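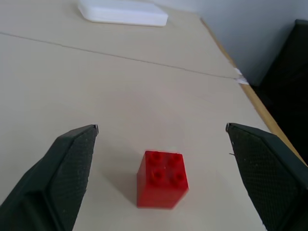
Search this site Go

6/25/21
By the newsletter editor

Can it tidy up yet? Our trip to the Trirero open day

I've wanted a machine that puts the house straight for as long as I've had a house, so when the Trirero open day came up I had my name down within the hour. We went by coach, 14 of us, and got slightly lost on the ring road (the signs for the Fleren estate only face one way, bear that in mind if you go). By the time we'd found the right gate the bacon rolls had gone. I'm still a bit sore about that.

Trirero has the whole ground floor of a building that used to make shop fittings, and you can tell, as there are still hooks in the ceiling. You get a lanyard and a leaflet and then you're more or less left to wander, which suited me. The leaflet says there were 237 visitors at the January open day. It felt like more than that in the corridor!

First stop was the shop-floor side, where a thing called the Mets was moving tins from a crate to a shelf. It was good. Slow, but good, and it turned the labels to the front, which is more than I could say for the lad who stacks the shelves at my corner shop. I asked what happens when a tin is dented and was told that it usually goes on the shelf dented. Fair enough. Then somebody handed it a bag of rice and it all got a bit sad. It pinched the corner, the bag swung about, and a member of staff had to come and take the bag away from it.

That was the lesson of the day for me, really. Stiff things with straight sides are going well. Anything that sags or rolls is another matter, and my house is almost entirely made of things that sag or roll.

So I was keen to get to the household room, where the job was clearing up toys. I have two grandchildren and I know this job very well. I've done it in my socks, in the dark, and I can tell you where every brick goes because I've stood on most of them.
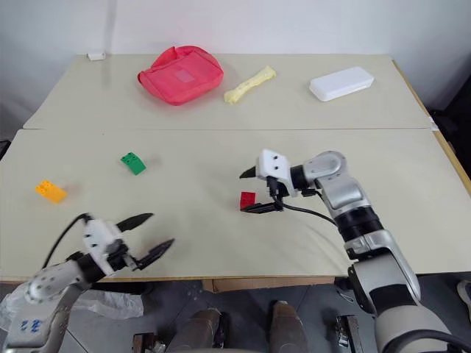 Brekum Home Technology Club – Visits and Outings

Two arms were at it when I got to the front, with a red brick right beside the fingers of the right-hand one, and a green one and an orangey-yellow one further over to the left. I found it very hard not to reach in and help. You do get quite wrapped up in it, and there was a proper hush, like people watching a snooker match.

What I liked was that they hadn't only put out bricks. On the far table there was a soft red pouch, all crumpled, and a yellow foam bone, the sort of thing you'd find behind any sofa. I'd have gone for the bone first myself because it looks nice and squashy. The woman next to me said she'd leave the pouch till last, as you'd never know which bit to get hold of, and I've thought about that since while sorting the washing. I don't know which bit I get hold of either. I just do it.

We had a good natter afterwards with the staff in the tea area. They told us that on a good morning they get 75 bricks out of 100 picked up and put away with no help from anyone. Our coach party split straight down the middle over this. Half thought it was marvellous. The other half (me included, I'm afraid) were thinking about the 25 still on the carpet. I did ask whether it could manage a real carpet, with pile, and the answer was that they'd like to try one, so I've offered them our old hall runner.

I asked about speed as well. They reckon a toddler can empty a box quicker than the arms can fill it, and that this is going to be true for a good while yet. Loading a dishwasher is on their list. Ironing isn't. Changing a duvet cover got a laugh, and I'd been perfectly serious.

So, would I have one? For the shop, yes, I think so, if it was tins and boxes all day and there was a person about for the rice. For the house, not yet, though I came away more hopeful than I went. I could see a day when I'd leave it going overnight on the playroom and come down to find most of it done, and most of it would be fine by me.

Practical bits if you fancy going: parking is free but tight, the lift is slow, the tea is decent and costs a pound in the tin. Wear something cool because the household room gets stuffy once it fills up. There's another coach being talked about and I'll put the list up in the hall when we know the price. We're leaving earlier next time, on account of the bacon rolls.

Page last updated 6 days ago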